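Incidencia: elevador de dos columnas Zistitz, brazo trasero no bloquea
Abierta: 3 de mayo de 2018
Taller: Stendcombe
Estado: pendiente de recambio

Llama el taller. Al subir, el brazo trasero derecho gira aunque el pestillo parece metido. Furgoneta bajada sin daños. Elevador fuera de servicio, cartel puesto.

Prueba 1. Limpiar sector dentado, engrasar pasador. Igual.
Prueba 2. Cambiar muelle por uno Kettani de almacén. Mejora en vacío, con carga vuelve a saltar a los 30 cm de altura.
Prueba 3. Desmontar sector. 4 dientes comidos, los demas bien. Tornillos flojos, 3 de ellos. Par anterior no consta en la ficha.

Respuesta de Savvas Rallis (recambios Livex): sector y pestillo van en conjunto, no se sirven sueltos. Plazo 15 días. Pide foto de la placa, enviada.

Ojo: no apretar y volver a usar. Ya lo han preguntado dos veces.
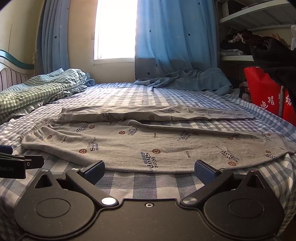
Categoría: Elevadores > Brazos y bloqueos

Falta por hacer: revisar el brazo izquierdo, mismo desgaste o no. Mirar tambien nivel de aceite y tensión de cables ya que se va. Próxima revisión general en agosto, no adelantar. Se cierra cuando llegue el conjunto y pase prueba con carga.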